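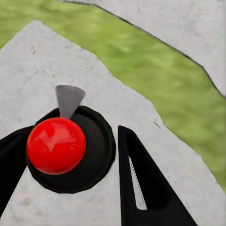 Slide 1. Simulated view at the fingers: red ball in the round black holder, slabs and grass behind.

Speaker notes, group seminar at Vuvgate, March 25, 2020
Talk: Changing the ground under the gripper
Speaker: Janaína Honorato

Opening (slide 1)

Good afternoon, and thank you to Caradog Eynon for the invitation. Leave slide 1 on the screen while people find their seats.

Say first what kind of work this is. Everything I show today is rendered. We did not use a real arm for these results, and I will come back to this at the end, where I have one slide on what is missing.

The question of the talk: if a policy learns to pick up a ball over one kind of ground, how much has it learned about the ball and how much about the ground? We thought we knew the answer before we started. Washington Medeiros made a bet with me and I lost it.

Ask the audience to look at how much of the image is ground. Slab, then grass, then slab again. The ball and the holder are the only things the task is concerned with, together with the two fingers. All the rest we could replace and the task would be the same task.

The task (slide 2)

The ball rests in a round holder sunk into the ground. The gripper has two fingers. The policy must close on the ball, lift it from the holder, carry it to a goal point and open. The input is one camera near the fingers plus the finger opening. There is no map and no depth image.

Explain the word "episode" slowly, the biology people use it differently. For us it is one attempt from the reset of the scene until the ball is at the goal or the time is over.

We recorded 355 demonstration episodes in the Skimora simulator. They were made by Washington and Anselmo Medeiros with a hand controller. Mention that they are brothers, otherwise somebody will ask about the two names.

Do not spend time on the hand controller. If there is a question, it is in the report, section two.

The usual way (slide 3)

The usual way to make a policy strong against a new background is to randomize everything: colors, lights, camera position, the object too. It works many times. But when it does not work, you cannot say which change was the problem. Also the training becomes long, and with our machines this matters. We share them with Osvaldo Portela's group, and he is in the room, so say this politely.

We wanted a smaller method, where only one thing changes.

Our method: ground swap (slide 4)

For each demonstration we keep the motion exactly as it was recorded. The arm does the same movement, the fingers close at the same time step, the ball has the same color. Then we render the episode again with another ground. The action labels remain correct because nothing physical was changed. The ground is only a picture on a flat surface.

We use 9 grounds for training. They include plain colors, a wood pattern, two carpets and sand. The slabs with grass are never used in training. We call this ground "garden", and it is only for the test. Repeat this sentence, people missed it in the rehearsal.

In each training step, the network sees the same moment over two different grounds, and we add a small penalty if the features before the last layer are far apart. Anselmo calls it the twin penalty. In the code the name is Zilier, which was a file name first and then stayed. The weight of the penalty is the only number we had to tune.

Point to the formula, but do not read it aloud. One sentence is sufficient: same moment, different ground, similar features.

Why the garden is difficult (slide 5)

Before the result I want to show the garden with no ball between the fingers. Keep this slide for a full minute.

The fingertips come in from the two sides and the space between them is wide. Let people look at what the network has to ignore. There is a brownish-orange stain on the pale slab. There are dark lines beside the grass, and a notch where the pale part goes sharply into the green. For a person these are nothing. For a policy that has seen only a plain table, a compact spot with a strong color can be a candidate for an object, and a dark line can look like the rim of the holder.

In the baseline we saw exactly these two errors. In some episodes the gripper went to the stain and closed there. In others it followed the border of the grass. Washington made a heat map of the closing positions, and the two groups are easy to see on his plot. I have it as a backup slide.

Say also that the garden texture is not very sharp when the camera is near. We left it like this. A sharper texture would be a different test. 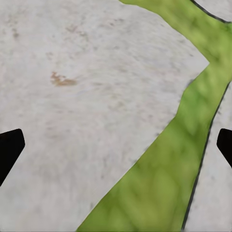
Results (slide 6)

We ran 100 test episodes in the garden for every policy, with the same start positions for all of them.

The baseline, trained over one plain ground, solved less than half. With ground swap and the twin penalty, the policy solved 95. Wait here for a moment, then show the third bar, because it is the one I find interesting: ground swap without the penalty. It is better than the baseline, but it is much closer to the baseline than to the full method. I expected that the rendering would do most of the work and the penalty would be a small help. This was my bet.

The five failures of the full method: three are lifts where the ball slips from the fingers, and two are episodes that ran out of time. None of them is a closing on the stain. I watched all five. The slips also happen over the plain ground, so I do not count them as a problem of the background, but Osvaldo does not agree with me and he can say it in the discussion.

What we changed and it did not matter (slide 7)

Go fast here.

More copies of the same ground with small shifts: no difference.
Blur on the training images: a little worse.
A larger network: the same in the garden, slower to train.
Penalty on all layers and not only before the last one: unstable, we stopped it after two runs.

If Cuypers people are present, say that the larger network was trained on their machine and thank them.

What is missing (slide 8)

One ball, one color. A red ball over gray and green is a friendly case. We started in November to prepare a second set with a pale gray ball, and it is not ready. I would not like to promise that the result is the same.

The ground is flat. Real grass has height, it moves, and it hides the lower part of an object. Our grass is only a picture of grass, and the fingers never touch a blade of it.

Light is soft and we kept it the same in all tests. A strong shadow of the gripper on the slab could be a new kind of stain. Caradog asked for this test already last year, and he is right to ask again.

No real arm. Anselmo is preparing printed mats with the same nine grounds, so that we can repeat the comparison on the table in the lab. The mats reflect the ceiling lamps more than we want, and he is looking for another paper.

Questions I expect

"Why not segment the ball first?" We tried it. With a red ball it is very easy and it hides the problem we want to study.

"Does the penalty remove useful information about the ground?" For this task I think no, because the holder position is visible by its own shape. For a task where the ground has meaning, for example placing a thing on the grass and not on the slab, the method as it is would be a bad choice.

"Can we have the code?" Yes. The rendering scripts are ready, the training part needs to be cleaned. Write to Washington, he takes care of the repository.

Leave slide 6 on the screen during the discussion.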